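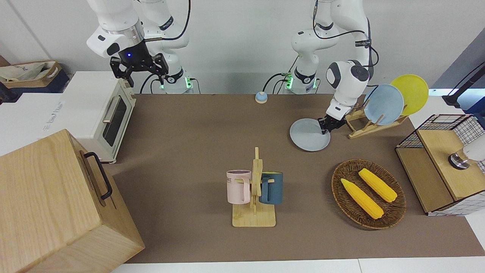
Vortragsnotizen / Freie Software

Guten Abend. Ich spreche heute über Lutach, ein Programm zum Selbsthosten für die eigene Rezeptsammlung. Deutsch ist nicht meine Muttersprache, bitte fragen Sie sofort, wenn etwas unklar ist.

Zuerst die Ausgangslage: Ich hatte 200 Rezepte in Textdateien und keine Suche. Clendel habe ich probiert, aber der Export war mir zu beschränkt.

(Folie wechseln, langsam sprechen)

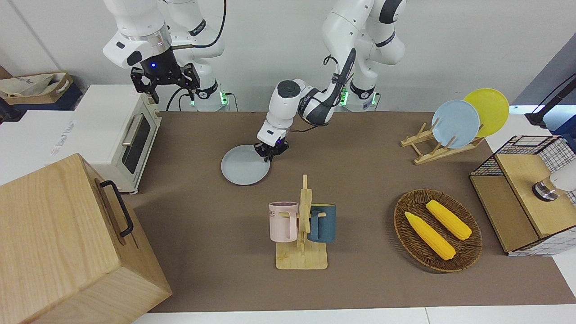

Seite 2

Aufbau: Lutach ist in PHP geschrieben und speichert in SQLite. Es braucht keinen eigenen Datenbankserver. Die Installation hat 8 Schritte, der letzte ist der Cronjob für die Sicherung. Diesen Schritt bitte nicht überspringen – ich habe es einmal getan und an einem Montag alle Schlagwörter verloren.

Suche: Der Index verträgt Tippfehler. Mein Testbestand hat 3.623 Einträge, die Suche bleibt dort flüssig. Umlaute werden beim Import vereinheitlicht.

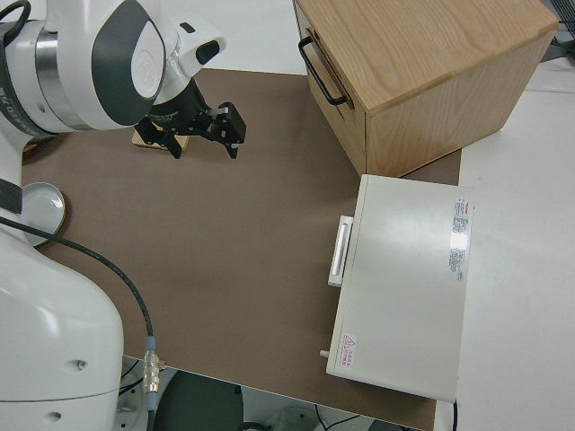
Arbeitsfläche mit hellem Holzklotz

Import: Dateien aus Corrigan werden direkt gelesen. Bei Kalmont muss man zuerst das Feld für die Portionen umbenennen. Enda Buckley hat dafür ein kleines Skript geschrieben, es liegt im Ordner tools.

(Demo: Import starten, dann nach »Brot« suchen)

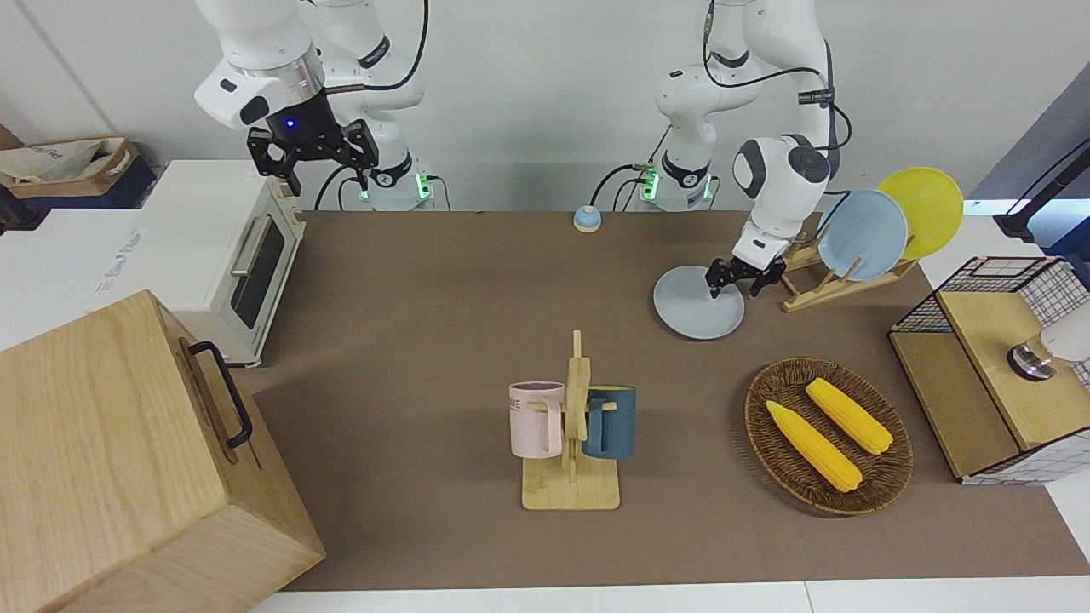

Darragh Ó Briain fragte nach der Probe, warum es noch keine Benutzerrollen gibt; für eine Familie sei ein gemeinsames Passwort zu wenig. Er hat recht. Die Rollen sind für die nächste Version geplant, der Entwurf steht im Wiki. Wer mitlesen möchte, kann dort kommentieren, auch auf Englisch.

Danach Fragen aus dem Publikum.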